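Chapter 8
Blocks on the Table: Sorting, Lining Up, and Putting Away

Words to know: row, pair, edge, end to end, upright, attribute

A set of plain wooden blocks is one of the oldest pieces of equipment in the early classroom, and it is still one of the most used. The Itov catalog, which supplied many preschools in the years this book draws on, listed its basic set on page 47, between the bead frames and the sand trays. There was no picture with it. The buyer was expected to know what blocks were.

This chapter deals with small colored blocks used on a tabletop. Large floor blocks were covered in Chapter 2 and call for different habits. On the floor a child builds with the whole arm, and the work is mostly about height and balance. On a table the work is closer to the eyes and hands. Children look at color first, then at shape, and somewhat later at how one block lies in relation to another.

That last step is the subject of the next few pages. A block can lie flat or stand on end. It can touch its neighbor along a side, at a corner, or not at all. Adults see these differences without thinking about them. A child of three may need several weeks before the words for them come easily, and the words are best learned while the blocks are out. 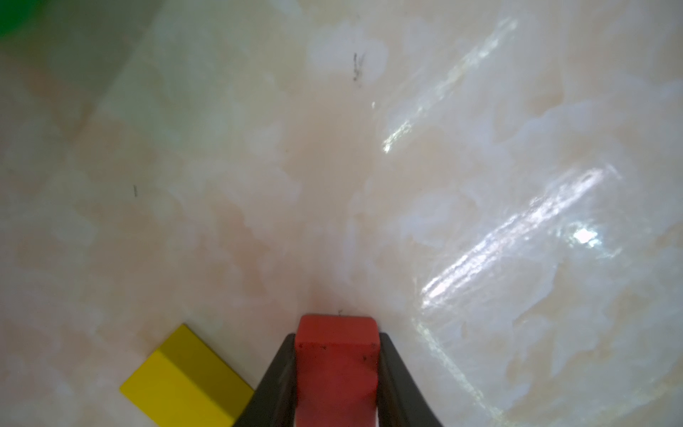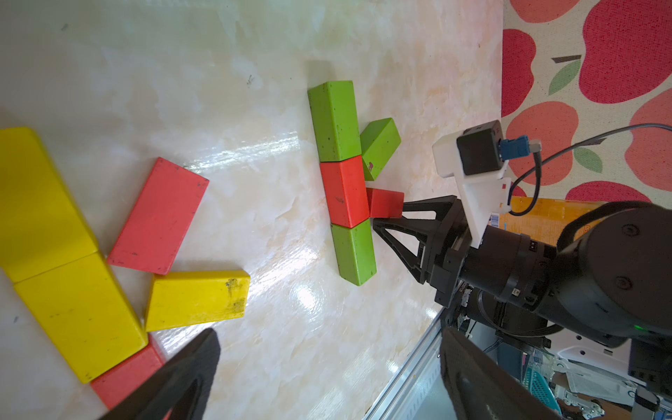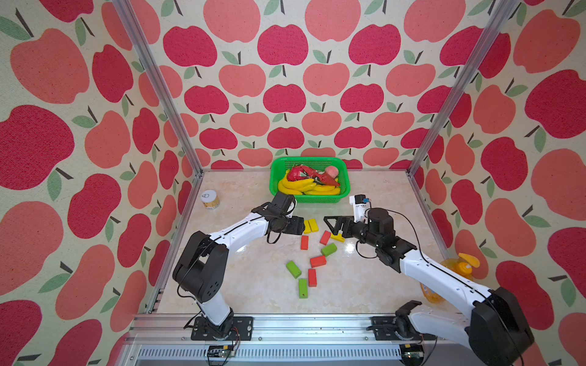 Figure 8.1. Colored blocks on a marbled tabletop.

Start with a loose pile. Do not sort it beforehand. Ask the child to find a block of one color and set it down by itself, then to find another that matches. When two are out, introduce the word "pair." When a third is added, the blocks can be laid end to end, and this is the time to bring in "row." Some children will make the row all one color. Others will change color at every block. Either is fine at this stage, and the teacher should write down which one the child chose.

Mio Oshima kept notes of this kind at the Dedasley Nursery School, where tabletop blocks were brought out each morning beginning in November. Her entries are short. One child "made a row and would not have it moved." Another stood every block upright and left the table as soon as the last one fell. Oshima did not correct either child. Her only fixed rule was that the blocks came back to the middle of the table before anyone put them away, so that the pile could be looked at once more.

Worn blocks are perfectly usable. Paint rubs off at the corners and the faces pick up marks, and children often learn to tell one block from another by these marks alone. Replace a block only when it has split or has a rough edge. A smooth table makes sliding easy but also lets a row drift out of line, so a strip of felt is useful for younger groups.

Putting away is part of the lesson and should be given its own time. It is taken up in Section 8.2, together with the Debnath storage tray and other containers. Section 8.1 begins with color.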